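Trament (software)

Trament is a grasp planning and replay package for two-jaw grippers. It takes recordings made with hand-held grippers, recovers the path of each jaw pair through space, and turns the result into grasp candidates that a robot arm can be asked to carry out. It was first written by Pallavi Khurana and Jong-dae Ok as a set of scripts for the Wultness arm controller, and was later split off so that it could be used with other controllers. The name refers to the package as a whole; the planner alone is called Koo in the source tree and in older documentation.

Structure

The package has four parts: the importer, the segmenter, the planner (Koo) and the exporter. The importer reads video and motion data and places them on a common clock. Recordings made with two grippers are stored as one session with two tracks, and the tracks are kept in step throughout. If one track drops out for more than 8 frames, the session is marked as broken and has to be repaired by hand or thrown away.

The segmenter labels each frame according to what is in front of the jaws. It produces a mask for every item it can separate, a mask for the container if there is one, and a single mask for the supporting surface. Masks are passed to the planner with a confidence value between zero and one. Items below the threshold are merged with their nearest neighbour and treated as a cluster.
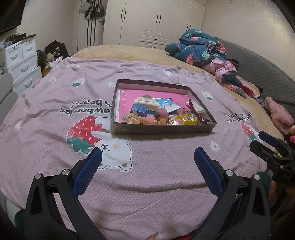

Grasp candidates are generated by Koo in two passes. The first pass ignores the identity of the items and looks only for pairs of opposing edges that fit within the jaw opening. The second pass removes candidates whose approach would bring a jaw into the container wall. A shallow tray of hair clips and trinkets, with low cardboard walls, loses few candidates at this stage, but the items lie over and against one another and the edge pairs found in the first pass often belong to two different objects. Clear plastic bags are a further source of error, as the segmenter tends to assign the bag's outline to whatever is printed on the card inside. Printed bedding under the container can also give false edges, and for this reason the surface mask is subtracted before the first pass is run.

Each surviving candidate is scored on jaw clearance, contact area and the angle between the approach and the surface normal. The weights are held in a plain text file. The default file was prepared by Lilibeth Cabrera and has 13 entries, of which 2 apply only to two-handed sessions.

Control

The exporter writes a timed list of poses and jaw widths. It does not close any control loop itself - the controller is expected to do so, and to stop if the measured jaw width departs from the commanded one. Output is sampled at 50 Hz by default. A lower rate may be set, though jaw closing is then smoothed and short pinches may be lost.

Tooling

A viewer named Polwood is supplied with the package. It shows masks, edge pairs and scored candidates over the recorded video, and allows a candidate to be pinned or struck out. Changes made in Polwood are saved to a side file, leaving the session unaltered. Relu Pascu added a command-line version for use on machines with no display.

Known limitations

Soft items are handled poorly. The planner assumes that an edge stays where it was seen until the jaws touch it, and does not model fuzzy or stretching material. A patch by Young-sook Myung widens the jaw opening for items marked as soft, but the marking has to be done by hand in Polwood. Sessions without a container mask skip the second pass entirely.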